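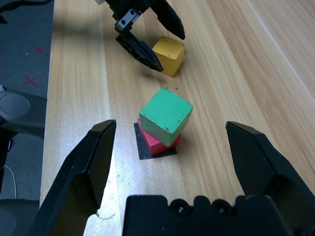 **How much of a local scholarship application can a student reuse for the next one?** Most of the personal data and, in many cases, the main essay, provided the student keeps a master copy and checks the word limit each time.

# Reuse of Application Material Across Local Scholarships

Project report, Brolden High School, senior research course
Submitted 16/11/2025

## 1. Purpose

Seniors at Brolden are told to apply for as many local awards as they can. The usual complaint is that each application takes an evening. This project measured how much of that work is repeated, and tested a simple record sheet meant to cut the repetition.

Only local awards were included. National programs use long online forms with their own account systems, and they were left out to keep the sample consistent.

## 2. Sample

The sample was 100 award listings taken from Sikance, the search site our counseling office links to. Listings were kept if they were open to graduating seniors, gave the full application form, and stated an award amount. The largest award in the sample was $3000. Renewable awards were entered at their first-year value.

Expired listings were kept if the form could still be downloaded. Sponsors rarely change their forms from year to year, and dropping these would have removed most of the awards that close in July.

## 3. Method

Each form was split into fields. A field was marked "shared" if the same information could be copied from a master sheet without editing. It was marked "adapted" if the content was the same but the format was different, for example a GPA on another scale or a list of activities with a shorter limit. Everything else was marked "new."

Essay prompts were handled separately. A prompt was treated as reusable if an essay on the student's goals, or on a problem the student had faced, would answer it after light editing. Light editing meant changes to the opening and closing paragraphs only.
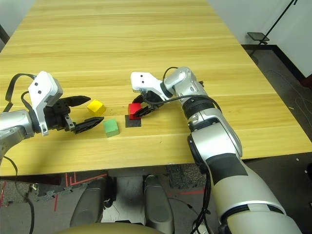 The marking was done twice, with a gap between passes, and the second pass was done without looking at the first. Where the two passes disagreed, the stricter mark was used. Most disagreements came from prompts that asked for goals and then added a condition about the sponsor's line of work.

## 4. Results

Of the forms in the sample, 70 had an essay prompt that met the reuse rule. The others asked for something specific: a comment on a reading, a plan for a community project, or a statement on a trade or profession.

Contact details, school details and family details were shared on nearly every form. Activities were usually adapted. The main cause was the space allowed, which ran from a full page down to a single line.

Recommendation letters were the weak point. A letter can be reused only if it is addressed in general terms, and several sponsors require that it come directly from the teacher in a sealed envelope. The Le Goff award and the Zarance award both do this. For such awards the student saves no time on the letter, and the teacher must be asked early.

## 5. The record sheet

The sheet has one row per award and one column per item: deadline, delivery method, essay type, word limit, letters required, transcript type. A second tab holds the master text in long and short versions. It takes some time to set up, and the short versions are the hardest part to write.

The transcript column was added late. Official transcripts have to be requested from the school office, while unofficial ones can be printed by the student, and mixing them up means a form is rejected as incomplete.
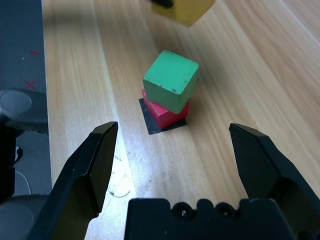
Junhao Zhong, commenting on the draft, objected that a reused essay may score lower than one written for the sponsor, and that the report treats time saved as if it had no cost. He suggested that the sheet include a column for how closely the essay fits the prompt, so that students can decide where a new essay is worth writing.

The column has been added. The objection itself cannot be answered with this data, as sponsors do not release scores.

## 6. Limits

1. Only one person marked the fields.
2. The listings came from one site, which may favor sponsors who already use standard forms.
3. No student's actual working time was recorded, so the results describe overlap between forms and cannot be turned into hours.

## 7. Further work

The next step would be to have a small group of juniors fill in the sheet over the summer and log their time on each application in the fall. The counseling office has agreed to keep a blank copy of the sheet with the transcript request forms.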